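Dillel Institute of Training – Support Services
Unit 8: Servicing Student and Staff Accommodation
Session notes: Waste removal in small bedrooms

Purpose of these notes

These notes accompany the practical session on removing household waste from single bedrooms. They should be read before the session and kept with the unit workbook. Learners who have completed the earlier session on linen will already be familiar with the order of work used in this course, and the same order applies where the two tasks are carried out in one visit.

Waste removal takes very little time in each room and for that reason is often taught briefly. In the Tirkov residence, on which the unit's planning exercises are based, there are 371 single bedrooms, each with one bin. Small faults in method are repeated many times in the course of a week, and most complaints received by accommodation offices about servicing concern bins, liners and items removed in error.

1. Before entering

Knock, announce the service and wait. Knock a second time before using a key. If the resident is present and asks for the room to be left, record the room as declined and move on. A declined room is not revisited on the same round unless the resident requests it.

Carry spare liners in an apron or pocket. The trolley remains in the corridor and must not obstruct the doorway or any fire door.

2. Deciding what is waste

The rule for this unit is strict. Only what is in the bin, or has been clearly left beside it in a tied bag, is treated as waste. Items on desks, shelves, window sills and beds belong to the resident, whatever their apparent condition. A cup with a little drink left in it is not waste while it stands on a desk. A bottle on a shelf is not waste, and the same applies to jars, tubs and other containers with lids.

Residents may ask for surfaces to be cleared. Such a request should be made in writing through the accommodation office, and the room will then be marked on the round sheet. Verbal requests are acted on only if the resident is in the room and indicates each item.

3. Closing the bag

Loosen the liner from the rim of the bin, working around it with both hands, and bring the edges together. Let excess air escape before closing. Air should not be pressed out by pushing down on the contents, as broken glass or blades may be present.

Gather the top of the bag in one hand and twist it until the neck is firm. The other hand steadies the bag. Where the liner is long enough, tie the neck in a single knot. Thin liners tear readily at the neck if pulled hard, and a firm twist followed by a loose knot will generally hold better than a tight one.

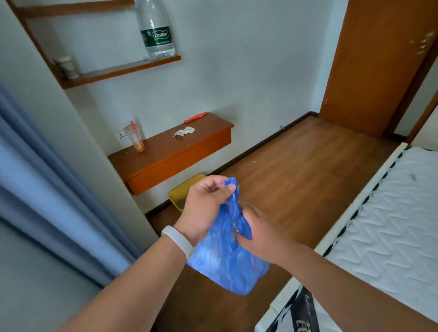
Liners should be changed before they are full. As a working guide, waste should come no higher than three-quarters of the depth of the bin. Where a bin is overfull, place a second, larger bag over the first and turn the two together. Do not transfer waste by hand from one bag to another.

Carry the closed bag away from the legs and by the neck. Bags are not to be dragged along the floor, particularly on timber or wood-look surfaces, where a leak may pass unnoticed until the floor is marked. Bags go directly to the trolley and are never set down on a bed, chair or desk.

4. Position of the bin

In small bedrooms the bin is commonly kept in a gap between furniture and a wall. Access is from one side only and there may be no room to kneel. Stand square to the gap with the feet apart, bend at the knees and keep the back as straight as the space allows. If both hands cannot reach the bin comfortably, slide it forward into the open part of the room, service it there and return it to its original place.

When checking or fitting a liner, hold the mouth open with one hand on each side and look inside before reaching in. The eyes should always go before the hands. Contents commonly include wrappers, tissues and food packaging, and sharp objects may lie beneath them.
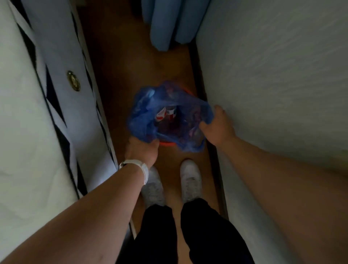

Page last changed: 2023-08-21

5. Fitting the new liner

Wipe the inside of the bin if there is any residue and allow it to dry. Open the new liner fully, lower it to the base and fold the top evenly over the rim. A round bin needs a liner with enough width to turn over the rim all the way around. If the liner slips, gather the spare plastic at one side and tuck it under.

The colour of liners varies between sites. At Tirkov, clear liners are reserved for recycling. Learners on placement at Daneshvar House should follow the colour chart displayed in the service room on each floor.

6. Recording

Complete the round sheet at the door of each room – not at the end of the corridor. Note declined rooms, damaged bins, spills and any sharps found. Sharps are reported to the supervisor at once and are not handled by learners.

Practical assessment

The assessment is held in Room 405. Each learner will service one bin, fit a new liner and complete a round sheet. Closed footwear is required. The reading for the next session is the Ivemen handbook, chapter on hard floor care.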